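The Clollthorpe Furniture Fair, or How I Learned to Sit
Posted May 16, 2016

I drove 47 miles to Clollthorpe to buy one chair. I came home with a tote bag, a yardstick and strong opinions about webbing.

The fair takes over the old Trellach mill for the weekend, and the parking takes over everything else. I left the car behind a feed store and walked. Admission is four dollars, cash, and the man at the gate looked at my twenty as though I'd handed him a fish.

Downstairs is upholstery. You are encouraged to sit, and people do, with great seriousness, staring straight ahead like passengers on a delayed flight. A couple next to me sat in matching recliners for so long that a salesman brought them water. I tried 19 chairs, give or take the one I fell into by accident, and by lunch my back had stopped returning my calls.

The Charbonneau people had the best corner and knew it. They still make their own cushions and will tell you how, starting from the duck. Their taste runs to beige, dark blue walls and plenty of elbow room, and I have to say it worked on me.

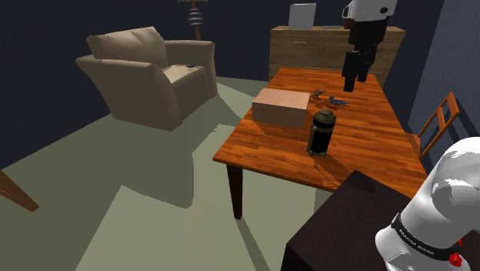 Beige armchair with wide, rounded arms, against dark blue walls.

Then I asked the price. There was a pause, and a folder was opened.

At one o'clock Colton Gauthier gave his talk on the back stairs, the meeting room having been lost to a raffle. He has repaired chairs for most of his life and is cheerful about how badly the rest of us treat them. Stop perching on the arms. Stop dragging the thing by its back. If a leg wobbles, fix it in January when you first notice, and don't wait for Thanksgiving and your heaviest uncle. He took questions until someone asked him to appraise a sofa from a phone, and then he went to find a sandwich.

Upstairs is wood, where the crowd is quieter and strokes things. 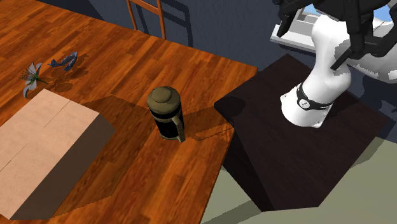 I got a long lecture on finish from a woman at the Cleltell stand. Oil, she said, is for people who like their furniture, and gloss is for people who like looking at it. I nodded and thought about the rings on my coffee table, which would need a third category.

The catalog lists 507 lots for the closing auction. I stayed for the first few, scratched my nose during a pair of nightstands and had a bad half minute. Someone in a green cap outbid my nose, and I'm grateful to him.

Bring cash, eat before you go (the chili line is longer than the auction), and measure your front door first. Mine is too narrow for the Charbonneau chair. I checked twice when I got home, with the yardstick.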